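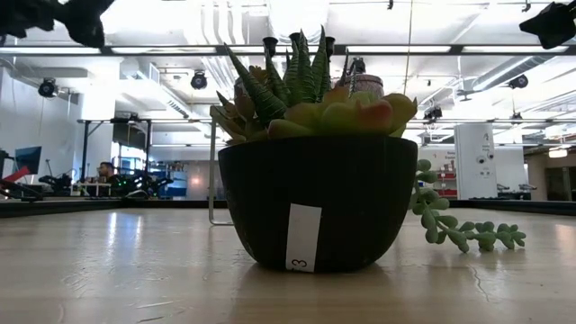 Notburga Lanz runs the Thursday robotics class at Imhof, and she starts talking before I have my coat off. Her students are halfway through a project called Ondach, in which a two-armed robot has to tidy a tabletop without knocking anything over. "Everyone wants to begin with cubes," she says. "I give them plants!" The artificial succulents in their round black pot, with a handwritten 3 on the label, are a favourite of hers, mostly for the trailing stem that hangs over the rim and lies along the table. "Where does the pot stop and the plant begin? A child knows. Try writing that down for a gripper."

The class has 30 students, and by March they had recorded more than 900 attempts between them. Lanz has watched a good many of these and still gets excited about the failures. One team, who call themselves Tosunier, spent 130 attempts on a single grasp. "They came at it from the left, from the right, from straight above, and they argued the whole time. It was wonderful, I didn't want to go home."

Next is the Pokport student contest, where the teams will meet objects they haven't practised with. Is she nervous? "Oh, terribly," she says, and she laughs, and then she's off across the room to look at somebody's code.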